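NOTICE TO READERS OF THE SECOND PRINTING
A story

The house of Resivstead wishes to state that the first printing of The Salt Ledger was issued with a closing chapter that the author did not write. The house regrets this. Copies may be returned to any bookseller, with or without a receipt, and will be exchanged.

The house has been asked how the chapter came to be included. An inquiry was opened on the Monday after publication. It found that the manuscript, as received from the Kostia agency, ended on page 356 with the widow at the harbor wall. The bound book runs six pages longer. In those pages the widow goes home, lights the stove and reads a letter. The typesetter has confirmed that the pages were set. The typesetter cannot say from what.
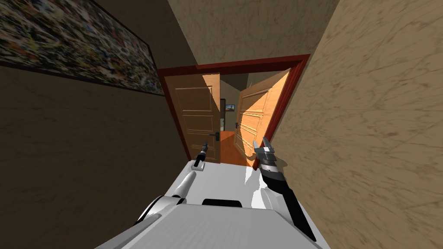
Findings of the Inquiry

The house examined the files held at its Stollo office and at the printing works in Wattanapong. Both sets contained the additional pages. Both sets bore the correct initials. The reader who had initialed them was shown her own hand and agreed that it was hers. She recalled the letter very well, she said, and had wept at it. She had supposed that everyone had.

The author was then consulted. The author replied by return of post that the chapter was not hers, that she wished it removed, and that she would be grateful to know what became of the stove.

The house did not consider that the last question fell within the scope of the inquiry.
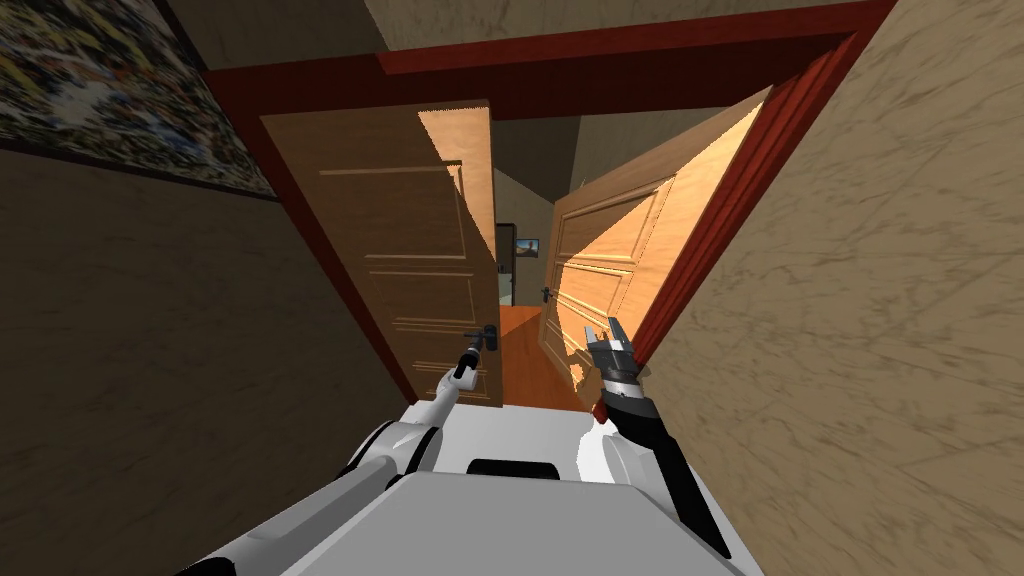

Stollo, September

Since the first notice was posted, about 50 copies have been returned. In all but 2 of them, the final chapter had been cut out with a blade before the book reached us. Booksellers report that customers accept the corrected edition politely and ask whether they may keep the other pages.

The house has taken advice on this point. The pages have no author and therefore no owner, and the house is unable to require their return. It asks only that they not be read aloud at public events, as was done last month in the Resivstead reading room — before a full audience, and with the author seated in the second row. 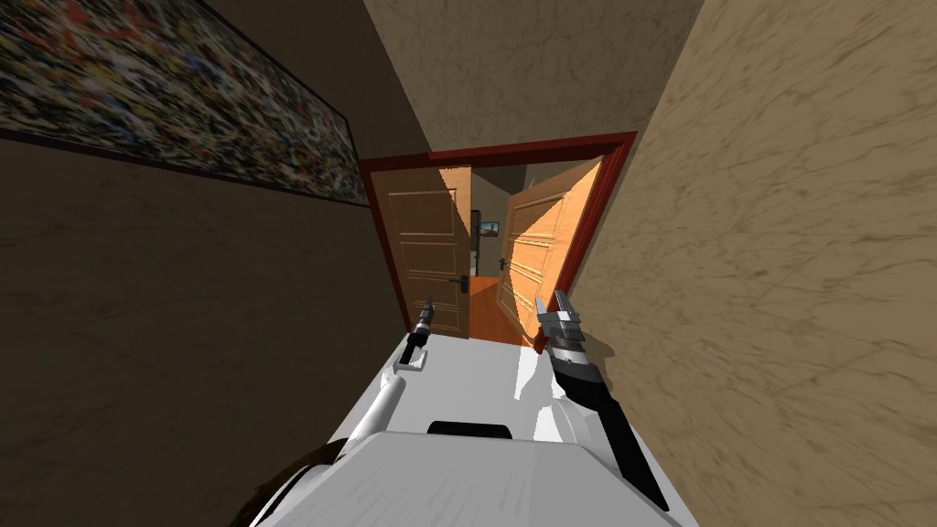

The corridor at Resivstead.

The second printing is now complete. It has been checked against the manuscript by three readers working separately, and each has signed a statement that the book ends at the harbor wall.

The house must add one correction to the above. A copy drawn from the new stock this morning was found to close with a single further page, unnumbered, in which the widow folds the letter and begins her reply. The author has been informed. She has asked that the second printing be released without delay, and that a copy be sent to her home.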